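Project Stokance: what we did with our semester

So the idea behind Stokance was simple enough to fit on a sticky note: teach a robot arm to tidy a kid's bedroom by showing it how, over and over, with hand-held grippers. I signed up because I figured it beat writing another essay. Then I spent most of the spring squeezing triggers and picking up stuff, and I loved it way more than I thought I would!

Our advisor, Paraskevi Kontogiannis, had us set a target of 1000 demonstrations. We ended up with 1343 (still pretty proud of that), and 344 of those were the bed tasks, which were my job. Small soft toys were easy. Boxes were fine once I quit grabbing them by the corners. Long stiff things were the real pain, you grab one a little off center and the far end wants to swing around and knock into everything.

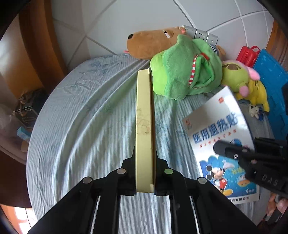 Bed task, long bar held on its edge, plush toys at the head of the bed.

I practiced the bar a lot before I let myself record anything. My trick was to close the jaws slowly and wait a beat before moving. The striped sheet gave us some trouble too, at least I think it did. Our tracking got jumpy on a few of the bed runs and Bruvow (our replay script, named by someone who has since graduated) would show the gripper hopping sideways for no reason. Turning on another lamp helped some.

Training was the slow part. The first policy we got out of it would reach for a toy, stop right over it and just hover there, which was kind of sad to watch. After we cut the clips with long pauses at the start, it did better. On our final test it got over 30 good pickups of soft toys, but I can't say much for the bar yet. It drops it or comes in too high.

If I get to keep going next year I want to redo the long object demos with two hands from the start, and label the bad grabs while I still remember which ones they were. I have a whole notebook of that stuff and half of it I can't read.

Recent reports
Chrysikopoulos: a line follower that hates corners
Kosolov team, sorting bottle caps by color
Bruvow replay script, setup notes

Last updated: June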